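What the robotics club is teaching, and what it says it's teaching

Jun 15, 2019

I have been putting off this post because people I like will read it. My daughter joined the after-school robotics club in April, and for the final project her team of 4 picked household chores. More exactly, cloth. Picking it up, folding it, putting it where it goes. The club calls this "teaching a robot to tidy." I have my doubts about the teaching part, and bigger ones about the tidy part.

The plan goes like this. The students take hand-held grippers home, one for each hand, and do ordinary jobs with them while everything gets recorded. The recordings go into a program, and the program is supposed to learn the motion. The team named theirs Ollilora, after a long argument I was glad to miss. At the end there's a demo for parents.

Úna Conneely runs the club, and she has been patient with my emails. I asked her how many tries it takes before the program knows what a folded thing is. She said it doesn't know, it copies, and that the copying gets better with more examples. Fine. I appreciated a straight answer. But the flyer that came home said the kids would "build machines that understand the home," and I'd like somebody to fix the flyer.

I also have a problem with how the work is scored. Each team has to turn in 30 good recordings, and a student decides what counts as good. If the cloth slips, do you keep it or toss it? My daughter's team tossed theirs for the first 2 weeks. Then another team from Plivbridge mentioned they were keeping the slips on purpose, so the program would see a few recoveries. Neither way is written down anywhere. For me that's the most interesting question in the whole project, and it got settled by kids chatting in a hallway.

The work itself is slow. You squeeze, you lift, you set it down, you go back to the start. Anyone who pictures kids soldering and shouting should watch a session of folding.
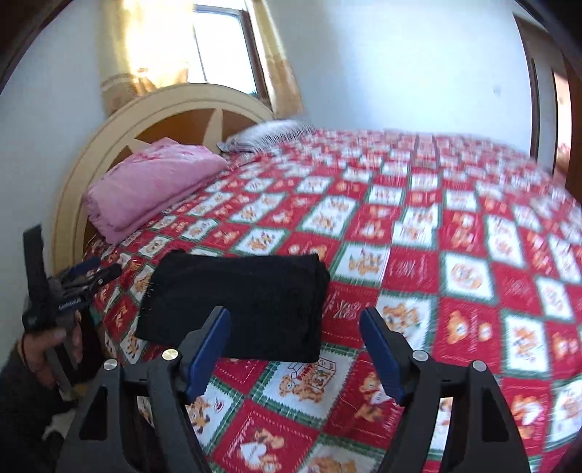 Both grippers out, black cloth next on the list.

I will say this for it: she now has opinions about fabric. A thin cloth and a thick one need a different approach, and she can explain why at dinner, at length. Whether that's robotics or laundry I couldn't tell you, but she worked it out herself and I can't complain about that.

The demo is still ahead of us. Úna says Ollilora will get 6 attempts at one fold, on a table, with a cloth it has been trained on. I asked if we could bring a cloth from home. She's thinking about it.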